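Clearing out before August

We have lived in the flat on Skerkgate for long enough that I had stopped seeing most of what was in it. The building went up in 1932 and the cupboards are deep, so things go to the back and stay there. My sister needs the small room from August, and that gave me a date to work to.

I started with the soft things, as they take up the most space and weigh the least. Towels went to the animal rescue at Clurnside, which takes them in any condition as long as they have been washed. Cushions are harder. The rescue doesn't want them, and the charity shop only takes them with a fire label still attached. I went through every one looking for labels and found most had been cut off, probably by me.

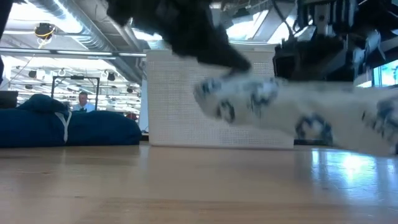

I gave each item one decision. If I couldn't decide, it went in a bag with my name on it and I had to look at it again after tea. By the second evening I was much quicker. Anything with a pattern I had once liked and no longer did went straight out, and anything a niece or nephew might ask after stayed.

The first aid supplies came next. They had been spread over a bathroom shelf, a kitchen drawer and the glovebox of the car. Hanna Maksymiv, who lives downstairs and used to work in a pharmacy, told me to get everything into one place before throwing any of it away. She also said to check the dates on anything sterile, and that old tablets should go back to the chemist and not in the bin. I took a full carrier bag to Pilon on the corner and they accepted it without any fuss.
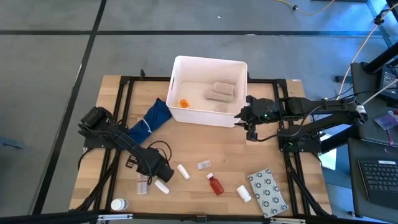
Rolled bandages are worth keeping if they are clean and still have some stretch. Open packets of plasters are not, in my experience, because the glue goes. I have settled on one tub for the flat and a small pouch for the car. The tub has no lid and I prefer it that way. With a cut finger you don't want to be fighting a catch.

I wrote a list of what was in the tub and stuck it inside the cupboard door. It has already gone out of date, so I may not bother with that again.

Drinks and bottles took most of an afternoon. We buy squash when it is on offer and forget we have it, and I save empty bottles for watering the pots on the landing. There is a limit to how many of those one landing needs. I kept a few of the 1000 ml size and put the rest in the recycling, squashed flat with the caps back on, as the council asks. 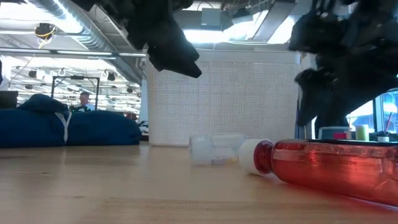 Full bottles now go on the low shelf, with the oldest at the front. I would rather not store them lying down for long, as one leaked in the old cupboard and the shelf paper had to come up. It was still tacky after three washes with hot water and soda crystals.

The shelving I have ordered is from Yáñez, 30 cm deep, which is shallow enough that nothing can hide. Delivery was given as two weeks. Until it comes the boxes are stacked in the hall and we are going round them sideways.

Still to do: the airing cupboard, the box of leads, and the curtains from the last flat, which don't fit any window here.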